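Why don't baskets fall apart?
For readers 7 and up
Words by Callum Guthrie

Baskets. No glue. No nails, usually. No screws. So what holds them together?

Short answer: bending, and rubbing. Long answer coming up.

Start with the sticks

Lots of baskets in Britain are made from willow. Willow loves wet ground and it grows fast, really fast. Cut it right down to a stump in winter and next spring up come loads of long thin shoots, straight as drinking straws. By the next winter they can be taller than your teacher. Cut them again. Same stump, year after year.

The long thin shoots are called rods. At Skomthorpe there's a small willow field with 914 stumps in it (Elspeth Moncrieff, who makes baskets there, has a number painted at the end of each row so she doesn't lose track). She starts cutting in November, when the leaves are off.

Dry willow snaps. Try bending a dry twig from the park and you'll see. So the rods go in a long tank of water first. Some soak for days. Then they're wrapped in a damp cloth and left a bit longer, and after that they bend round corners without cracking. Mostly. Elspeth says she still breaks one or two every morning and mutters.

Over, under, over, under

You need 2 sorts of stick. Stakes and weavers.

Stakes are the strong ones. They stand up, like fence posts. Weavers are thinner and go round the stakes – in front of one, behind the next, in front, behind. Get back to the start and the next row does the oposite. Where the last row went in front, this one goes behind.

Each weaver wants to spring back straight. It can't, the stakes are in the way. So it pushes on them, and they push back. All that pushing makes the sticks rub hard against each other. Rubbing like that is called friction. It's what stops your shoes sliding on the playground, too.

Then the willow dries and goes stiff in its new bendy shape. Now it's really stuck.

Round or with corners?

Round is easier. You just keep going. Rectangles are harder as the weavers have to turn sharply at each corner, so makers often put a thicker stake there. Handles go on near the end, pushed well down into the weaving so they don't pop out when you lift.

Two rectangular ones, full of stuff: 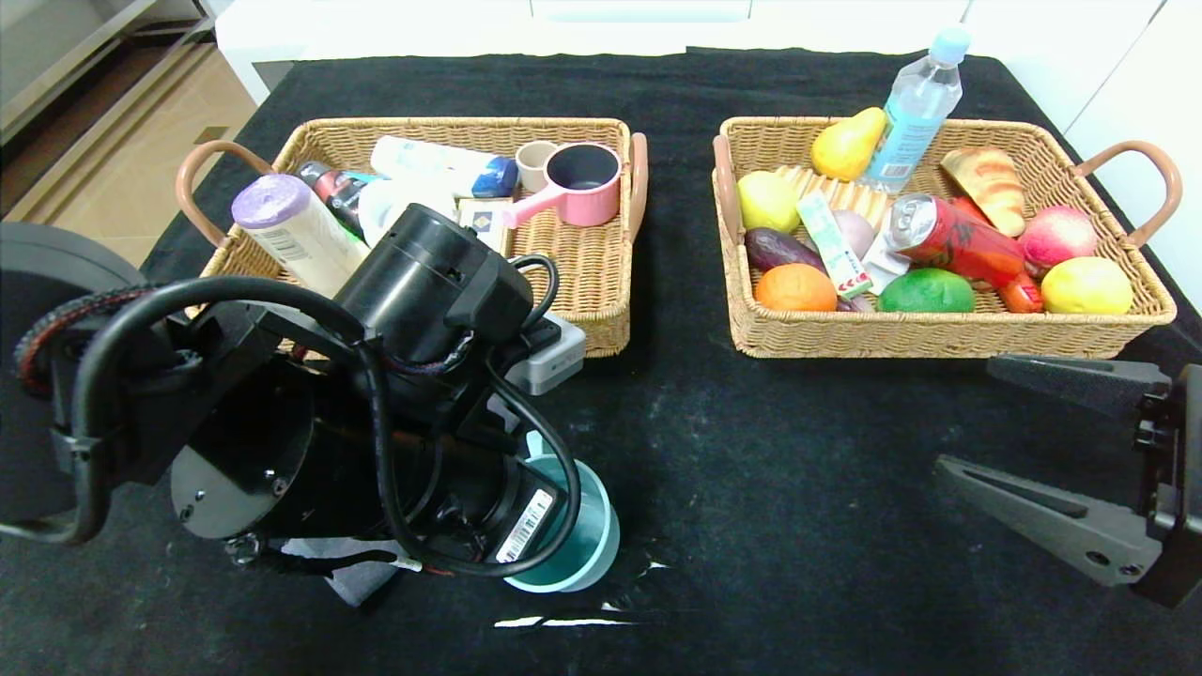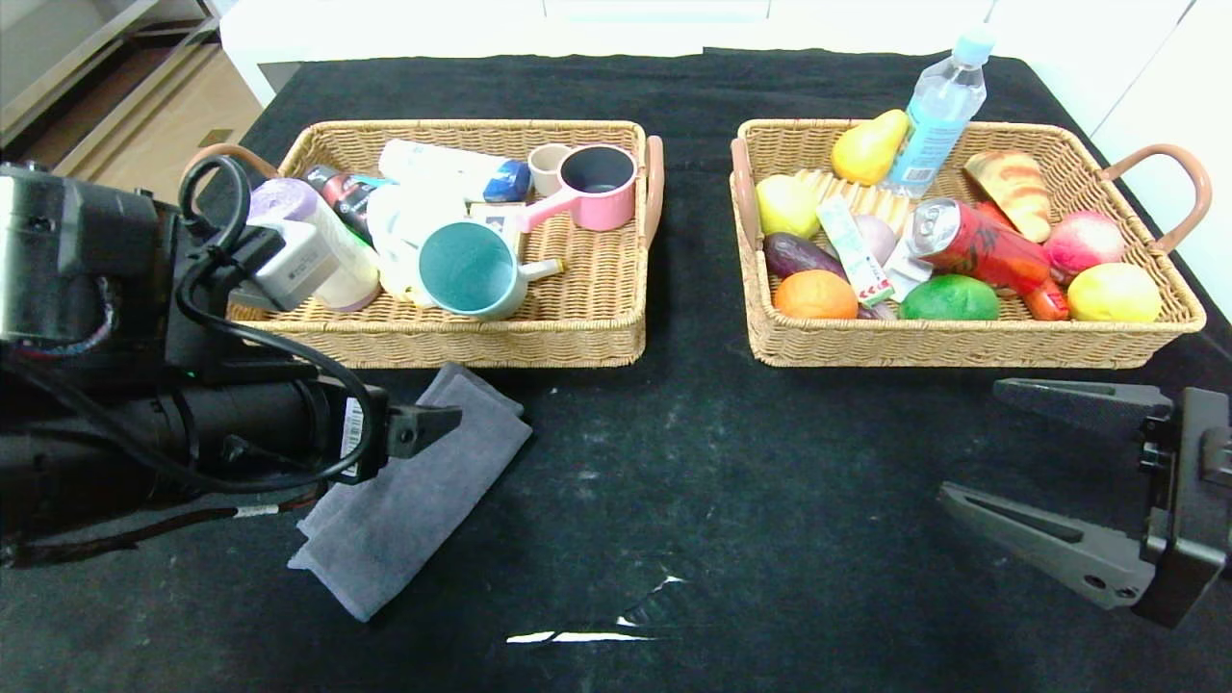
And a mug: 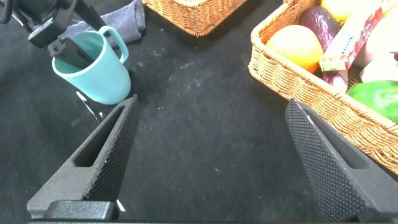 What about the top edge? Good question. If you just stopped weaving, the top row would slip off. So the ends of the stakes get bent over and tucked in and out of each other, all the way round. It's called the border. Fiddly. If a border comes undone the rows below start to creep up and then you've got a heap of sticks again.

Not just willow

People use whatever grows near them. Rushes, straw, grass, palm leaves, strips of bamboo, tree roots, thin slices of oak. In Japan bamboo is split into strips so thin you can nearly tie them in a bow. Yuto Koyama learned from his grandad and it took him 300 goes to split one evenly. He kept the bad ones for lighting the stove.

And baskets are old. Older than writing. Very old ones mostly rot away, but sometimes wet clay got pressed against one and kept the pattern, so we still know how it was woven even though the basket has gone.

Have a go

No willow? Use paper.

Cut strips from an old magazine, as long as you can, the width of your thumb.
Lay some side by side and tape down one end.
Weave another strip across. Over, under, over, under.
Next strip, start under instead.
Push each row up tight agianst the last one.

Now pick it up and try pulling one strip out sideways. Feel it drag? Friction.

A big willow log basket might use roughly 700 crossings, by the way. Every one of them rubbing.

Words to know

Rod – a long thin willow shoot
Stake – a stick that stands up
Weaver – a stick that goes in and out
Border – the tucked-in top edge
Friction – the rubbing that stops things sliding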